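Where the Water Goes: Household Water Use and Household Guessing in Skastside
Final project report, Environmental Studies

Despina Tzanetos and Vangelis Nikolaidis
Advisor: Apostolos Mavromatis

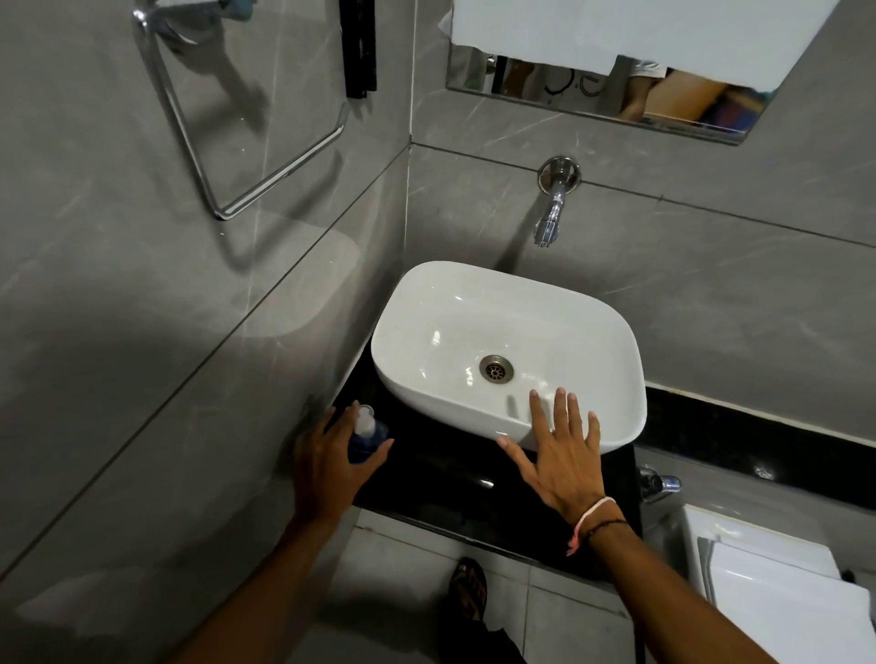 Figure 1. Bathroom sink with a wall-mounted faucet.

1. Background

Skastside gets its water from the Ibarra reservoir, and every January the town sends out a leaflet asking everyone to use less of it. The leaflet has a drawing of a smiling drop on the front. Our project began when we noticed that both of our families keep this leaflet on the fridge and that neither family could say how much water it used in a day. Vangelis's father guessed "a normal amount." Despina's mother asked whether we meant with or without the garden.

We wanted to find out whether people know where their water goes. The plan was to ask people to guess which part of the home used the most water, then have them keep a diary, then compare the two. Mr. Mavromatis said this sounded manageable, and we are quoting him here because he later asked us to shorten it.

2. Research questions

Do people know which activity in their home uses the most water?
Do people who say they save water use it differently from people who don't say so?
Does keeping a diary change what people do?

The third question was added after the second week, when it became clear that it was happening whether we asked about it or not.

3. Method

We put a questionnaire in mailboxes in Skastside and in the older part of Fokcombe, where Vangelis's grandmother lives and where we could count on at least one reply. We got 191 questionnaires back. One was filled in entirely by a child, in purple, and we kept it in because the answers were more complete than most.

The questionnaire asked people to rank toilet, shower or bath, laundry, dishes, bathroom sink, kitchen sink, and outdoor use from most water to least. It also asked whether they considered themselves careful with water. There was a blank space for comments. We had expected this to be ignored, and it was where people put their feelings about the parking on Vernel Street.

From the people who ticked the box saying they would help further, we chose 9 households for the diary part. They wrote down every use of water for two weeks: what it was, who did it, and how long it ran. We gave each household a clipboard and a pencil on a string. We also read the water meter at the start and the end, which meant kneeling in a lot of hallways.

To turn minutes into gallons, we asked each household to time how long each faucet took to fill a one-gallon jug. For toilets we used the number printed inside the tank when there was one. When there wasn't, we used the number from the one nearest in age, and we admit that judging the age of a toilet is not something either of us was trained to do.

4. Results of the questionnaire

The most popular answer for the biggest user of water was dishes. Laundry came next. The toilet came near the bottom, and several people did not rank it at all, as if it ran on something else.

Almost everyone said they were careful with water. Some of them wrote that their neighbors were not. We did not ask about neighbors.

The comments were interesting in their own way. Sotiris Vlachopoulos of Fokcombe, who gave us permission to use his name and asked us to spell it right, wrote that he had turned the faucet off while brushing his teeth for his whole adult life and would like this to be recorded somewhere. It now is.

5. Results of the diaries

In most of the diary households the toilet used more water than anything else, with the shower close behind. Dishes, the favorite of the questionnaire, were well down the list. The bathroom sink was lower still, even in the homes with teenagers, although one family disputed this and asked us to check our multiplication. We checked it. It was right, but we found a different mistake on the next page, and that has been fixed.

There were 2 households where the diary total was far below what the meter said. In the first, the missing water was a toilet that leaked quietly day and night. Food coloring in the tank showed up in the bowl before we had finished our coffee. In the second, a son had not been writing down his showers. He said he thought it was a survey about faucets.

We could not find a difference between people who said they were careful and people who said nothing, mainly for lack of people who said nothing.

6. Does a diary change what people do?

Yes, according to the people keeping them. Despina Athanasiadis, whose household was one of the most thorough, told us she had started taking shorter showers out of embarrassment at having to write them down next to her mother-in-law's. Her entries do get shorter in the second week. So does her handwriting, so tiredness may be part of it.

This is a problem for the rest of our results, and we know it. What we measured is how people use water when two students are going to read about it.

7. Problems

The group is small, and it is made up of people who like filling in forms. Two clipboards came back damp and partly unreadable. The jug test was done with different jugs, at least one of which turned out to hold more than a gallon. We should have bought the jugs ourselves and handed them out. We also did the whole project in cold weather, so outdoor use is close to nothing, and anybody with a lawn got off lightly.

8. Suggestions

The January leaflet talks mostly about faucets. Based on our diaries, it could give more room to toilets, and to checking them for leaks in particular. Food coloring is cheap. We sent this suggestion to the town office with a copy of our tables and got back a polite letter and another leaflet.

If another group continues this next year, we recommend starting in spring, using waterproof paper, and leaving out the comment space unless the group has an interest in parking.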